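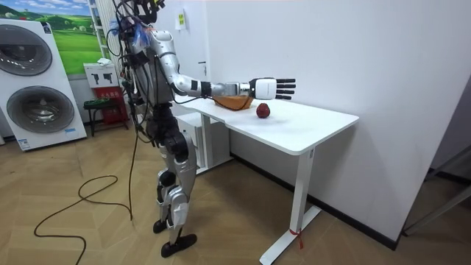 # Chapter 7: Rests, Slings, and Field Positions

*Carolina Godinho*

## 7.1 Scope of the chapter

Chapter 6 treated the rifle as a fixed object and the bullet as the thing that moves. In the field the rifle moves too, and for most hunters the movement of the muzzle before the shot costs more accuracy than any error in range or wind. The next four sections cover how that movement is measured, how body position changes it, and what a sling adds when there is no rest to be had. Bipods and tripods are left to Chapter 8.

The reader should be able to convert between inches at a given distance and minutes of angle (Section 2.3) before going on. One minute of angle is taken as 1.047 inches at 100 yards throughout.

## 7.2 Terms

**Wobble area.** The region on the target over which the point of aim travels during a set period, with the shooter holding as still as possible. It is stated in minutes of angle.

**Natural point of aim.** The direction in which the rifle points when the shooter's muscles are relaxed. If the sights must be pushed onto the target, the rifle will tend to drift back as the trigger is pressed.

**Bone support.** Contact in which the weight of the rifle passes through the skeleton to the ground. Muscle support is the opposite case and fails with time.

**Contact point.** Any place where the shooter or the rifle bears on the ground or a solid object. The prone position has many; standing unsupported has 2.

## 7.3 The four positions

The standard positions are prone, sitting, kneeling, and standing. They are listed in order of increasing height and, for most shooters, of increasing wobble area. Height above ground matters because grass and brush often block the line of sight from prone. A hunter therefore takes the lowest position from which the whole target area and the bullet's path to it are clear.

Sitting is the most useful of the four on rolling ground. The elbows go forward of the kneecaps so that the flat of the upper arm rests against the shin or the inside of the knee. Elbow placed directly on kneecap gives a joint resting on a joint, and the rifle will roll from side to side.

Kneeling supports one elbow only. Vertical movement is well controlled and horizontal movement is not. If a tree or post is at hand, the unsupported side should be the one placed against it.

## 7.4 The Sturketti trials

Data in this chapter come from a series of trials held over two summers at the Sturketti range. A total of 358 shooters took part, all of them licensed hunters using their own rifles. They fired 2318 recorded shots, of which 1153 were fired with a sling and the rest without. The target was a plain round disk at 100 yards. Each shooter was given a fixed time to take up the position and fire, and shots outside the time limit were not recorded.

Two slings were used. The Obi is a plain carrying strap with a single adjustment, wrapped once behind the upper arm (the "hasty" method). The Trasau has a separate loop that closes above the elbow. The loop takes longer to put on, and its time cost is dealt with in Section 7.9.

Shots from the second June session were fired in a gusting crosswind. They are kept in the totals above but left out of Table 7.2, where horizontal spread is compared by position.

## 7.5 Reading a wobble trace

A wobble trace is a plot of point of aim against time. Figure 7.3 gives a trace for the sitting position. Three features should be noted: a slow vertical wave caused by breathing, a small regular beat caused by the pulse, and irregular movement caused by muscle fatigue. The first disappears during the pause after a normal exhale. The second can be reduced by moving the sling off the artery on the inner arm. The third grows with time, and a hold that has not produced a shot within eight seconds should be broken and started again.

**Exercise 7.1.** A shooter's wobble area in the kneeling position is 6 minutes of angle across. Find its width in inches at 100 yards and at 250 yards.

**Exercise 7.2.** Using the totals in Section 7.4, find the number of shots fired without a sling.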